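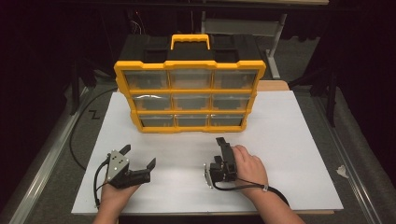 Figure 3. Parts-handling station with hand-held grippers and nine-drawer organizer case.

4.2 Changes in the work of station staff

Before the change, small-parts sorting at the Brostthorpe site was done entirely by hand. Staff opened drawers, picked out fasteners and spacers with their fingers, and placed them in trays for the assembly line. Under the arrangement studied here, the same people carry out part of each shift with a gripper in each hand (Figure 3). The recorded movements are used to prepare the Vundis picking cell, which took over the two highest-volume part families in August.

Over the study period, staff completed 1,164 drawer tasks with the grippers, of which 1,129 met the site's standard for a usable recording. The remaining tasks were set aside by the shift lead, most often for a dropped part or a drawer left partly open. Error rates did not differ in any meaningful way between experienced sorters and new hires. Interview data suggest that the two groups arrived at this result by different routes. Experienced sorters described having to slow down and give up habits built over years, such as holding several parts in one palm while closing a drawer with the little finger. New hires had fewer habits to set aside but asked for help more often.

Of the 31 employees interviewed, most described the gripper work as less tiring for the fingertips and more tiring for the wrists and forearms. Several asked for shorter turns at the station, and the site moved from full-morning assignments to blocks of 200 tasks shared between two people. Cables were mentioned repeatedly. One sorter reported planning each reach around them - "you learn which way to turn" - and saw this as a skill that the job description did not yet recognize.

Questions of pay and status were harder to settle. Damov, the site operator, at first classed gripper work as ordinary sorting. Deividas Priedītis, who represented the sorters in talks with management, argued that workers who show a machine how a task is done are carrying out a form of training and should be paid at the trainer rate. A partial supplement was agreed for the hours spent at the station. No agreement was reached on whether it would continue once recording ends, and this remained the most common concern raised in the final interviews.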